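3.2 Evaluation of the Zatar tabletop kit

The second product we reviewed was the Zatar kit, supplied by Zandell as a packaged system for clearing small goods from a flat surface into a container. We used it as delivered, with the supplier's default settings, and did not retrain or adjust the control software. All work was carried out at our Kultetberg site on a white table set against a plain wall. The goods were ordinary drinks containers and the target was a perforated white basket at the left of the table.

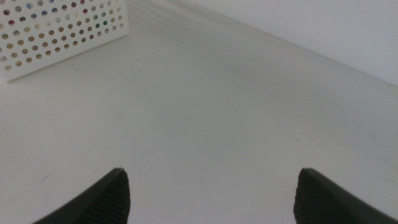
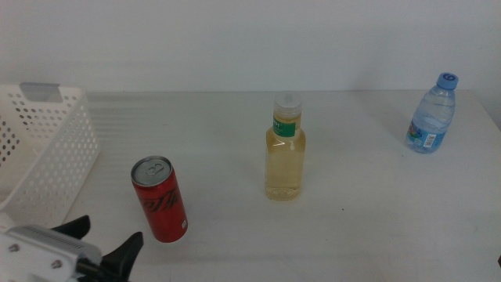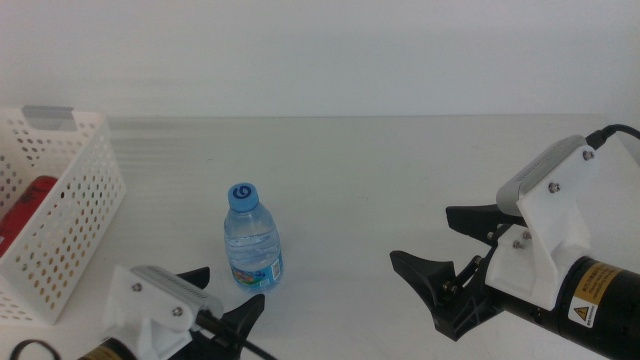
Figure 2. Tabletop work with the Zatar kit. First panel: wrist camera view, fingers open, basket at upper left. Second panel: can, bottle of pale yellow liquid and water bottle standing on the table. Third panel: water bottle on the table with two grippers open.

The kit is sold with two arms and can be run with one or both. Each arm carries a two-finger gripper. The inner faces of the fingers have ribbed pads, seen in the first panel of Figure 2, and the supplier sells these as spare parts. We replaced one set in October after the ridges had begun to wear at the outer edge. The change needed a screwdriver and no recalibration.

Drinks containers were chosen because they are cheap, easy to replace and differ in ways that matter to a gripper. A slim can offers a smooth, stiff wall. A small water bottle gives way under light pressure, and its ridged sides meet the pads unevenly. The bottle with the rectangular body can be held well across its flat sides and poorly across its corners, so the approach angle counts for more than it does with a round object. Clear plastic is also a known difficulty for vision systems, and a white table behind it gives little contrast.

A run began with the goods placed by hand and ended when the operator pressed the stop key or when the software reported that the table was clear. We logged 2156 attempted picks over the review period. Of these, 1457 ended with the item released inside the basket without help. We counted an item that landed on the rim and fell inwards as a success. One that fell outwards was a failure, even if the arm later picked it up again.

Failures fell mainly into two groups. In the first, the fingers closed too high on a bottle and slipped over the shoulder towards the cap. In the second, the grasp was sound but the item struck the near wall of the basket on the way in. The basket was not fixed to the table, and after a strike of this kind it had often turned by a few degrees. The software does not look for the basket again during a run, so later drops in the same run tended to be off as well. Taping the basket down would have hidden this fault, and we left it free throughout.

Using both arms made runs shorter when the goods were well spread out. With goods close together, one arm usually waited for the other to withdraw, and the saving was small. The rule which decides the waiting arm cannot be changed by the user. Zandell told us that a setting for this is planned but gave no date.

Setting up the kit took most of a working day, the greater part of it spent on camera placement. The printed guide covers the arms well and the cameras briefly. Cable routing is left to the buyer. Our colleagues at Messina received the same kit and arrived at a different camera position, so their results are reported separately in Section 3.3 and should not be pooled with those given above.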